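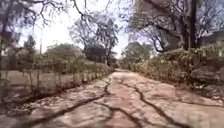
A dirt path with deep cracks in the dry ground.

Shrink-swell soil

Shrink-swell soil is clay-rich ground that gets bigger when it's wet and smaller when it dries out. People also call it expansive clay, heavy clay, black cotton soil, gumbo, or (in my family) a word I won't put in an encyclopedia entry. Soil scientists file the most extreme kinds under the name Vertisols. I've lived on the stuff most of my life, just outside Clellport, and I've been reading up on it for nearly as long, so I hope you'll put up with a few stories mixed in with the facts.

What makes it move

Clay is made of tiny flat mineral sheets, stacked up like pages in a book. In some clays, such as kaolinite, the sheets hold together tightly and water can't get between them. In others, mostly the group called smectites, the bond is weak and water slips right in. The sheets get pushed apart, and the whole mass swells. When the water leaves again through the heat of the sun or the roots of plants, the sheets close up and the soil shrinks.

Montmorillonite is the smectite you'll hear about most. It's named for a town in France, Montmorillon, and it's the main ingredient in bentonite, which gets used in drilling mud, pond liners and a lot of cat litter. I love that, by the way -- the same mineral that jams my back door every spring is doing a perfectly good job in the litter box.

Cracks

Drying soil wants to shrink in every direction. Downward is easy, and the surface just sinks a little. Sideways is harder, as the ground is stuck to itself, so tension builds until it splits. The splits link up with each other, and on bare, even mud they often make those lopsided tiles you see on dry lake beds. On a track or a field that's been walked on and driven over, the pattern is messier and the cracks tend to follow whatever weak line is handy.

In true Vertisols the cracks can go down three feet or more. Loose crumbs from the surface fall in, and when the rains come back the soil swells around the extra material and has nowhere to go, so it shoves upward and sideways. Blocks of clay slide past each other underground and polish their faces as they go. Those shiny faces are called slickensides, and if you ever get the chance to pick one out of a pit wall, do it! They look almost waxed.

Gilgai

Over a long time all that shoving can leave the surface lumpy, with low mounds and shallow hollows repeating across a field. The word for this is gilgai, and it comes from Australian Aboriginal languages, where it refers to a small water hole. My neighbor Lachlan Henare grew up around gilgai country and still can't look at a bumpy paddock without pointing out the hollows to whoever is in the truck.

Where you find it

Big areas of shrink-swell soil lie in eastern Australia, on the Deccan Plateau in India, in Sudan and Ethiopia, and in Texas, where the Houston Black series is the official state soil. Most of it sits in places with a clear wet season and a clear dry one. You need both halves of the cycle to get the full show.

Farming on it

This soil has a lot going for it. It holds plenty of nutrients and a great deal of water, and cotton, sorghum, wheat and chickpeas can all do very well. The trouble is timing. Too wet and it sticks to everything you own, too dry and a plow just bounces or turns up clods the size of a microwave. Sreekumar Gowda, who taught the evening soils class I took in Rameck, used to say you get about four good days a year and you'll be at a wedding for two of them.

Common ways of coping include broad raised beds, leaving crop stubble on top to slow the drying, and keeping heavy machines off the ground while it's soft. Gypsum helps some clays, mainly the ones with too much sodium, and does next to nothing for others, so get a test before you buy a load. (I bought the load first.)

Building on it

Houses, roads and pipes all suffer. The ground under the middle of a house stays fairly even, while the edges get wet and dry with the weather, and the difference is what cracks walls and sticks doors. Builders deal with it by using stiffened slabs, or by drilling piers down to a depth where the moisture hardly changes. Road crews often mix lime into the top layer, which changes the clay chemically and makes it much less keen on water.

Trees are a sore point. A large thirsty one close to a wall can dry the clay on that side and let the footing drop. Cutting it down can cause the opposite problem, with the ground slowly taking up water and lifting -- that's called heave, and it may go on for years.

Checking your own soil

Roll a damp bit between your palms. If it makes a long thin ribbon or worm without breaking, you've got plenty of clay, though that won't tell you which kind. A lab can measure the plasticity index, or the linear shrinkage, where a bar of wet soil is dried in a small trough and the gap at the end is measured. I've done a kitchen version in a loaf pan and it was good fun, but use an old pan.

See also: Bentonite; Gilgai; Slickenside; Soil texture

Contact | Copyright Grastidance Soil Pages | Last edited 5/26/23 | Back to top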